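# 和一条手臂相处：卡娅谈她的积木工作台

2025年5月2日，Gralthorpe

去见 Kaja Ozoliņš 之前，我准备了一页关于算法的问题，结果一个也没用上。她一开口讲的就是螺丝，然后是线缆，然后是夹爪手指上的垫片，一讲就是一下午，而我听得津津有味！

卡娅在 Gralthorpe 的实验室里照看一条桌面机械臂，同事们叫它 Vadmont。它干的活儿说来简单：桌上有三张彩色方片，一张橙黄，一张浅蓝，一张绿，积木在方片之间搬来搬去，每次只许动最上面那一块，大块不能压小块。玩过汉诺塔的人一看就懂。

“规则五分钟就能讲完，”她说，“可要让它一整天都搬得稳稳当当，我花了整个十二月。”

那个十二月，她主要在跟夹爪较劲。夹爪换过一只舵机，新舵机装上去以后，零点跟旧的对不上。旧的那只，手指刚好合拢时读数是649；新的变成了618。差这么一点，听上去无关紧要，放到手指尖上就是另一回事了。

“程序以为自己合到底了，手指还留着一条缝。积木夹是夹得起来，一转腕就往下滑。最气人的是它有时候不滑！十次里好八次，你就会去怀疑灯光，怀疑积木，怀疑自己早上是不是碰了桌子。”

后来是同事 Ieva Vanags 提议，把所有程序都关掉，单独给夹爪上电，一格一格地合，合一格记一个数。两个人守在桌边，一个念，一个写。问题很快就清楚了：配置文件里还写着旧的合拢值。改完那一行，卡娅高兴得去楼下买了一整盒蛋糕。

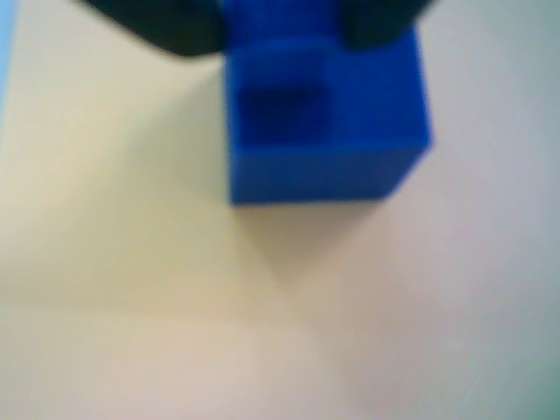 *夹爪手指之间的蓝色积木，近看。*

说到手指，她的语速明显快起来。垫片怎么贴，她试过好几种办法。贴厚了，手指张不到位；贴薄了，塑料积木又容易打滑。现在她留2毫米的余量，用塞尺量，量完在本子上签名字的缩写。

“胶也有讲究。先用酒精擦，擦完等它干透，别急着贴。贴好以后让手指合着一块积木过一夜，第二天再开工。急性子的人干不了这个，我就是急性子，所以我下班前贴，贴完马上走人，眼不见为净。”

我问她多久检查一次。她说每搬400次，就把臂停下来，从底座往上一颗一颗地摸螺丝。腕部那几颗最容易松，那里方向变得勤，震动也碎。她不主张一上来就用螺纹胶，理由是夹爪拆装太频繁，胶上多了，下次拆的时候反而容易把舵机外壳拧坏。她给每颗螺丝画了一道细细的漆线，线对不齐了，就知道它动过。

“你拿手电筒斜着照，一眼就能看见，”她说，“我第一次用这个法子就抓到一颗转了小半圈的，真有成就感！”

接下来是线。腕部的线缆要留一个弯，给关节转动让出余地。弯留得小，手腕转到头会扯到插头；留得大，又可能垂下来挂到积木。卡娅的做法是断电以后用手慢慢扳着臂，把三张方片上方的位置都走一遍，每到一处就停下来看线，再决定扎带扎在哪儿。
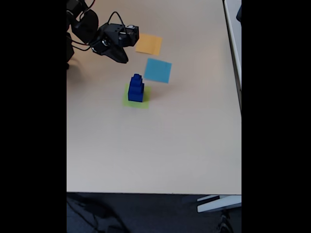

“扎带别一次勒死，”她接着说，“先松松地套上，跑半天，看它自己想待在什么地方，第二天再收紧。线有自己的脾气，你顺着它，它就能用很久。”

她有一份开机前的清单，写在一张卡片上，新来的人都得照着做：

- 手在急停上，再上电；
- 夹爪空着开合一次，听声音；
- 看线缆弯有没有跑位；
- 核对三张方片的位置；
- 先用慢速搬一块，再换正常速度。

“听声音”这一条引起了我的兴趣。她让我把耳朵凑近一点（当然是在断开动作指令以后），教我分辨舵机正常保持时那种细细的嗡声，和齿轮吃力时略带颗粒感的声音。我大概只听懂了一半，她却已经能隔着半间屋子听出哪个关节该休息了。

Rosalinda Talavera 负责给这套工作台写控制程序，我在走廊上碰到她时，她对卡娅的耳朵赞不绝口。“有一次我在改代码，她从门口经过，丢下一句‘肘部热了’。我去查温度日志，曲线果然在往上爬。现在我干脆把日志画成图贴给她看，她看完总能指出一两处我没想到的地方。”

方片的位置是另一桩心事。它们本身很轻，袖子一带就可能挪动，卡娅却没有要求把它们摆得横平竖直。罗莎琳达的程序每次开工前会重新认一遍三个颜色，方片歪几度都没关系，要紧的是认完以后别再碰。

“有人进来参观，看到方片是斜的，就想好心帮我摆正，”卡娅笑出了声，“我会扑过去的，真的扑过去！”

放下积木比夹起积木更让她操心。降得太低，积木顶到桌面，力会一路传回肩关节；松得太高，积木落下去会弹一下，位置就偏了。她现在的办法是让臂在方片上方先停一拍，等晃动消下去，再慢慢往下走最后一小段，松手时两根手指同时退开，退开之后先抬高，然后才转身。停的这一拍她调了很多遍，罗莎琳达嫌慢，她坚持不让。 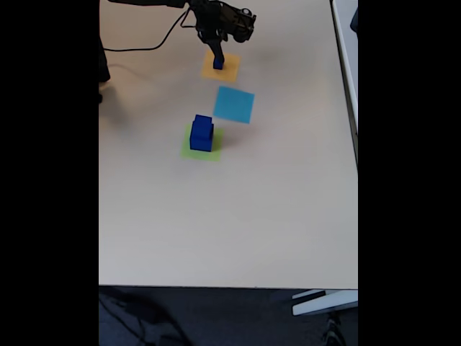

*小块积木在橙黄色方片上方，较大的一块立在绿色方片上。*

“拆塔的时候也是一样，”她说，“积木互相咬着，你得直上直下地拔。只要带一点斜，底下那块就跟着翘起来。刚开始我们夹起来就往旁边走，下面的积木全跑了。后来加了一段纯粹的竖直提升，世界清净了。”

我问她有没有想过换一条更大、更硬的臂，这些毛病说不定就没了。她想了一会儿。

“大的有大的麻烦呀。这一条我能自己拆，自己装，一个下午从头到尾过一遍，哪里有间隙，哪里磨得亮了，我都摸得出来。我喜欢这样。学生来了，我也让他们先拆一次夹爪，再装回去，装完自己去找零点。头一回都要弄到很晚，可第二回就快得惊人！”

她的本子也值得说一说。那是一本普通的横线本，左页记换了什么零件，右页记换完以后机器的表现，中间常常夹着一小段旧扎带或者一片磨坏的垫片，旁边写着它是从哪根手指上取下来的。换舵机那一页，618这个数被她用红笔圈了三道，底下写着：“先改配置，再怪积木。”

临走前，我问她下一步打算做什么。她说要给底座换一套夹具，现在的夹具拧紧之后，臂伸到最远处时还是有一点点晃，她用手按着底座能感觉到。图纸已经画好了，只差定孔位。她说着就翻出那张图，问我觉得后面两个孔是不是该再往外挪一挪。我说我不懂这个，她说没关系，然后照样给我讲了二十分钟。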